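Home | News | Features | People | Contact

2020-06-07
By Ashley Blackburn

Marjorie Sedgwick has been asked to buy a robot arm, and she would like it known that she did not ask to be asked. She looks after equipment planning at Nollbridge, where the technical programme has until now got by on bench drills, a laser cutter and what she calls "a great deal of goodwill and masking tape."

The request arrived in April. It was one line long and it said "robot arm (1)." There was a column for the price, which had been left for Marjorie.

"People think you buy the arm and you're finished," she says. "You buy the arm and you've started. It needs something to stand on. It needs a gripper, and then the fingers on the gripper need replacing, and then somebody wants different fingers."

So she did what she does with every purchase over 2,000 dollars and asked to see the work first. For Nollbridge that means simulation. The group has been running its table tasks on a rendered Franka Emika arm, with pots and crockery to reach for, and Marjorie has been sitting in with a notebook and, I am told, a thermos.

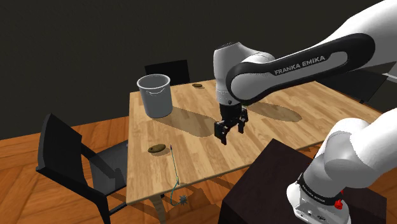

"I came in thinking reach was the number I had to worry about," she says. "Everybody quotes you reach. What I wrote down on the first day was the stand. I had no line for a stand. I had no line for a table either, come to that, and they were very particular about the table."

Her spreadsheet now runs to 23 lines. The arm is line four. Above it are floor space, power and a safety assessment, and below it things get more domestic. There is a line for household objects, for which she has allowed 800 dollars, and which has drawn more comment than the rest of the budget put together.

"I was asked why engineers need a teapot," she says. "I said they need several, if you've met engineers. In the simulation a teapot is free. You drop it, you reset, there it is again. Once we have a real arm I'm buying teapots like a bed and breakfast." 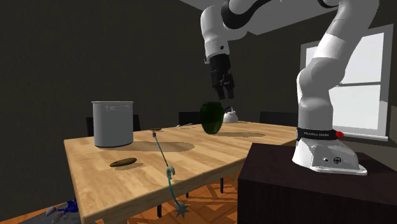
She has had quotes from two suppliers, Plukalis and Heywood, and speaks of both with the courtesy of someone who has not yet signed anything. Plukalis wants to sell her the whole cell, bolted down and commissioned. Heywood will sell her the parts and a support contract, and has sent her a calendar.

"Plukalis is dearer, but I know what I'm getting," she says. "Heywood is cheaper until you read page two. Training is extra. Travel for the trainer is extra. I rang to check whether the cable was extra and there was a pause I didn't care for."

Her own preference, which she offers without much hope, is to do neither this year. She would put the money into more computing, keep the group in simulation for another budget cycle and have them come back with a list of what they could not learn there. Anything that survived the list would go on the order.

"Anything fiddly, I'd expect to see on it," she says. "Something that swings, or snags on an edge. Let them tell me what fingers they need for that before I pay for fingers."

The group, she concedes, sees the matter differently. They would like the arm by spring and have already picked the corner it will stand in, which at present contains her filing cabinets. 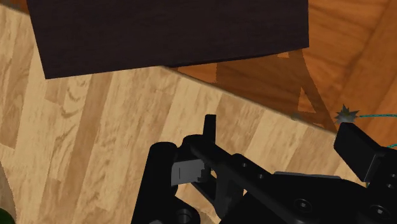
What she would tell other buyers

Marjorie's advice to anyone handed a similar one-line request is to go and sit with the people who wrote it. Her colleagues at Ernisley skipped that step, she says, and bought an arm before measuring the doorway.

"Ask what it'll be doing on an ordinary Tuesday," she says. "And put in a line for spares, even if you have to call it something else."

The decision goes up with the rest of the budget. The filing cabinets are staying put until then.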